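The Bell at Drorositz

The sleigh run at Drorositz begins at the upper chapel and ends in front of the bakery, and between these two places there are 93 gates. Every gate is two birch poles with a bell hanging between them. The rider must ring each bell with the hand and still keep the sleigh on the snow. If you miss a bell, you get a penalty of six seconds, and in my village people remember a missed bell longer than they remember a wedding.

I was chosen that winter because my aunt had hurt her knee. She had been our rider for as long as I could read. She came to our kitchen with her red gloves in her pocket, put them on the table beside the soup and said, "They are too big for you, but wear them." Then she ate with us and talked only about the price of firewood.

We are from Estotitz, which is the smaller village, on the shadow side of the valley. We have never had good snow for practice because the wind takes it. So I practiced on the road behind the school, with my cousin walking in front of me and holding a cowbell on a fishing rod. I rang it many times. Sometimes I also hit my cousin, and he was patient until the third day.

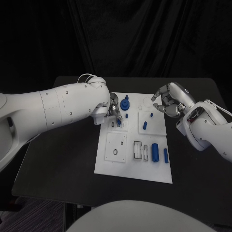 On the morning of the race it was so cold that the ropes were stiff. The band from Usine had come over the pass during the night and they were warming their trumpets under their coats. All the money from the tea and the sausages was going to the new roof of the mountain hut, and for this reason the sausages were very expensive, and everybody bought two and complained.

I had the last start number, the one that is always given to Estotitz. By the time the last sleigh goes, the track is deep in the middle and the sides are ice. My aunt stood with me at the chapel, leaning on a ski pole. I waited for her advice. I thought she had kept something for this moment, some secret of the turn at the mill or the long gate by the cemetery wall.

"Are your feet warm?" she asked.

"Not very."

"Mine were never warm either," she said, and she pushed me.

I don't remember the first gates well. I remember the noise. A bell that you ring when you are standing is a nice thing, but a bell at that speed is more like a plate thrown on the floor. My hand hurt after the fifth one. The gloves were really too big, and the tip of the right one folded back each time, so that I was hitting the bells with an empty finger. Still they rang. I leaned left at the mill and the sleigh went left. I was so surprised by this that I laughed, and the cold air went into my teeth.

Then came the cemetery wall. There the track goes close to the stones, and people sit on top of the wall with blankets and shout at you in both dialects. I saw the next bell, and I saw that it was hanging wrong. The rope had frozen around the pole, and the bell was stuck high up, almost at the top, where no arm could reach it. The rider before me must have struck it from below and thrown it there.

You have very little time to think on a sleigh. What I did was not thinking. I pulled off the glove with my teeth and threw it.

It was a bad throw. The glove turned in the air like a bird which has changed its mind. It touched the bell with the cuff only, and the bell gave one small sound, so small that I was not sure if I had heard it or wished it. Then I was past, with one bare hand, and there were still so many gates. 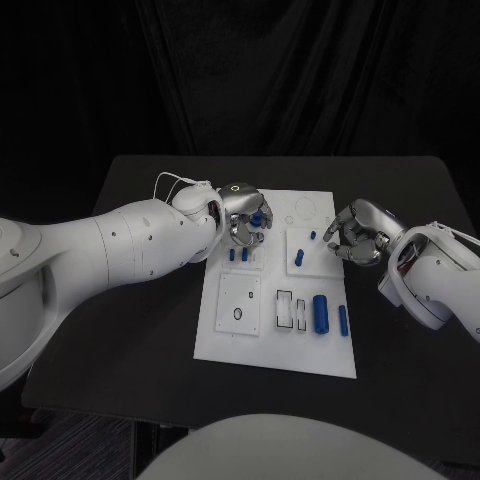
It didn't ring, somebody called down from the wall, it only moved! And at once another voice answered that it had rung, that she had heard it with her good ear, and was he calling her a liar at her age? I could hear them arguing behind me until the next turn. Later I was told that the argument went along the wall from blanket to blanket, and that it arrived at the bakery before I did.

I rang all the other bells with my bare hand. At the bottom my knuckles were blue and I could not open the fingers from the rope, so the baker's wife opened them for me, one after the other, and put a hot roll into my palm.

The judges sat at a long table in front of the Shehu, the old inn with the green shutters. They talked for 90 minutes. The sausages were finished and the band had played everything it knew, and then played the first march again, slower. With the penalty I would be fourth. Without it I would be second, and Estotitz had not been second since before the road was paved.

Finally the oldest judge stood up. He said that the rule book asks for the bell to be rung "by the hand of the rider," and that the question of whether a glove is a hand had not come before them until now. They had voted. A glove, he said, is a hand when there was a hand in it shortly before.

I looked for my aunt. It took me some time, because she was not with our people near the fire. She was far up the track, going sideways on her bad knee with the ski pole, to the gate at the cemetery wall. It was already getting dark. I ran up after her, and when I reached her she was digging in the snow with her foot.

"Second place," I told her.

"I heard," she said. "They have loud voices down there. Help me look. Those gloves were a pair."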